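Scans and transcriptions of the Rellerer trade newsletter, typed up as plain text for searching. One file per issue, UTF-8, Unix line endings.

## Contents

- `issues/` — transcribed text, named by volume and number
- `index.csv` — one row per article, 1,650 rows
- `errata.md` — known faults in the printed originals
- `tools/` — scripts for checking headers and rebuilding the index

The set covers 94 issues. Volume 3 is short by two numbers, which Margit Hellström has not been able to trace in the Plasavden holdings or anywhere else.

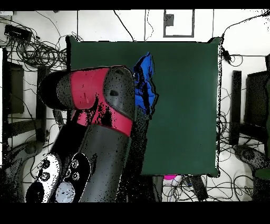
*Robot arm and blue cloth, from above.*

Page numbers run on through a volume and do not restart with each issue. The `page` column in `index.csv` gives the printed number, even where the printer got it wrong. Corrected values are in `page_fixed`, left blank if there is no correction.

## Columns

| Column | Type | Notes |
|---|---|---|
| `vol` | integer | Arabic, though volumes 1 to 6 print it in Roman |
| `no` | text | Double issues are written `7-8` |
| `page` | text | As printed |
| `page_fixed` | text | May be blank |
| `title` | text | Original capitals kept |
| `author` | text | Surname first; initials as printed |
| `kind` | text | `article`, `letter`, `notice`, `price list` |

Price lists are transcribed with tabs between columns. Fractions are typed out (`3 1/2`), and ditto marks are replaced by the word they stand for.

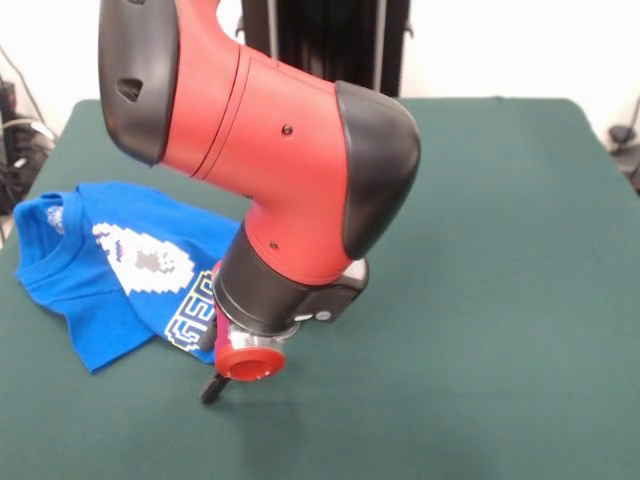 Hyphens at line ends were removed by script and then read through by Flynn Stubbs. Compound trade terms are the weak point: `bench-stop` and `benchstop` both occur in print, and where the word fell across a line we kept the hyphen. Searches should allow for either.

## Known problems

- Volume 9 was typed from photocopies. Footnotes on inner margins are partly lost and marked `[...]`.
- Letters signed "Prestano" may be by more than one writer. They have not been split.
- The `kind` value is missing for 30 rows, all short fillers.
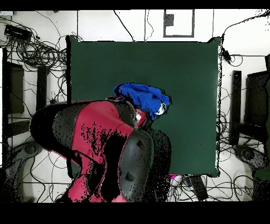 *Arm over blue cloth on a green mat.*

## Rebuilding the index

Run `tools/build_index.py` from the top folder. It overwrites `index.csv` without asking — commit first.

## Changes

- Sat 28 July: volume 11 added; double issues renamed (Bevan Dunstan)
- October, last year: first full index (Jarrah Trevaskis)

Corrections by pull request, one issue file at a time, with the printed page number in the commit message.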